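Lunance Sorting Set for Home-Built Arms

Item 649. Suits the Dultance bench arm and most shared-shop builds with a two-finger gripper.

The set comes with two plastic mesh baskets, lettered cards for the rims, and dark blocks in clear wrap. Blocks marked A go in the green basket and blocks marked B in the red-orange one. The wrap is clear and crinkled – expect to retune your lighting before the labels read well.

Baskets can sit on the floor or a low bench. Run the sort by hand first, then by arm at low speed.

Spare labels: pack of 12. Ships from Zirstead in 6 to 7 days. Orders placed on Friday go out the next week.

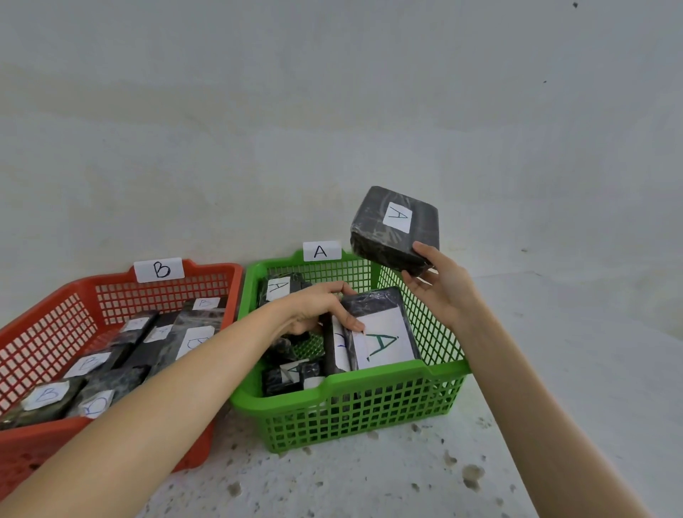
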